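Search this book Enter keywords Go

Plurnosby Introductory Horticulture
Chapter 8
The Flower After the Cut

Reading time: 8 minutes

A rose on the bush and a rose in a jar look the same on the first morning, and for a while they really are doing the same work. Both are breathing. Both are moving water up through fine tubes and letting it out through the leaves and petals. The rose in the jar has lost its roots, though, and with them its whole supply line, so from the moment of the cut it has to live on whatever is stored in its own tissue and whatever it can pull from the water around it. This chapter is about those last days, and I think they are one of the best places in all of plant science to start watching closely, as everything happens at a speed a person can follow from the kitchen table!

In Chapter 7 we left the plant in the field, with its buds swelling. Growers have to decide exactly when to harvest, and the right moment is different for nearly every crop. A peony is often cut when the bud feels like a soft marshmallow under the thumb. A zinnia has to be fully open, with a stem that stays stiff when you shake it. Tulips are usually cut with the bud still closed and the color just showing through, and then they go on growing in the vase - the stem really does get longer, and it bends toward the window as it goes. 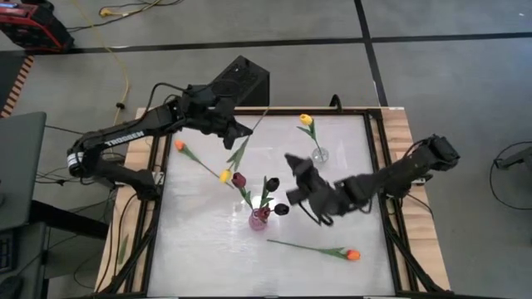
Figure 8.1 Dark purple-black tulips in a vase, with a long leafy tulip stem.

That bending has a name you already know from Chapter 3, phototropism. Cells on the shaded side of the stem stretch more than cells on the bright side, and the stem leans over. Gravity pulls on it too, and the stem answers by curving upward. Put a bunch of tulips on a table in the evening and by breakfast it may have rearranged itself completely. Florists who want straight stems wrap the bunch in paper and stand it upright in deep water for a few hours. Florists who like a looser shape just let the flowers wander.

Water, air and sugar

Most of what goes wrong in a vase goes wrong at the bottom of the stem. Water travels in the xylem, a bundle of narrow tubes, and it is held together in long unbroken threads. When a stem is cut in open air, a little air can slip into the tubes and break the thread. Bacteria are the other great nuisance. They feed on sap and bits of leaf in the water, multiply quickly, and clog the cut end with slime. A fresh cut removes the blocked part, and a clean vase slows the next blockage down.

Sugar is a trickier matter. A cut flower has a limited store of it, and opening a bud uses a great deal. Packets of flower food usually contain sugar, something sour to lower the pH, and something to hold back the bacteria. Leave out that third part and you have made a very good breakfast for microbes.

Then there is ethylene, a gas that ripening fruit gives off. Carnations are so sensitive to it that their petals curl inward, which growers call going sleepy. Tulips mind it less. We will spend all of Section 8.2 on ethylene, and it has some wonderful experiments in it.

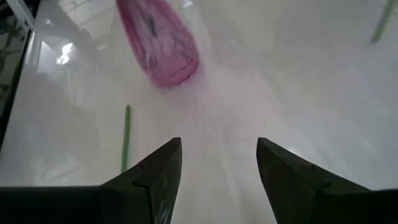

Figure 8.2 Close view over a bright work surface.

A pale surface under good light is a great help in the exercises that follow. Small changes in petal color show up early against it, and so do fallen pollen and the first drops of sap from a cut end.

A note on the case study

The growing records in this chapter come from Stoltden, a small cut-flower farm run by Friederike Kröger, who kindly let us print her harvest notebooks with the crossings-out left in. Her October entries cover bulb planting, and bed 728 turns up again and again with complaints about drainage. Bhupendra Mathur drew the stem sections in 8.1 from fresh material, and they are worth copying out by hand before you go to the microscope.

Before you read on

Cut a stem of any flower you can find, strip the lower leaves, and set it in plain water where you will pass it often. Measure it now, from the cut end to the base of the flower, and write the length in your notebook with the time of day. You will need that measurement in Section 8.1, Stems That Keep Growing.

Contact | Copyright Plurnosby | Back to top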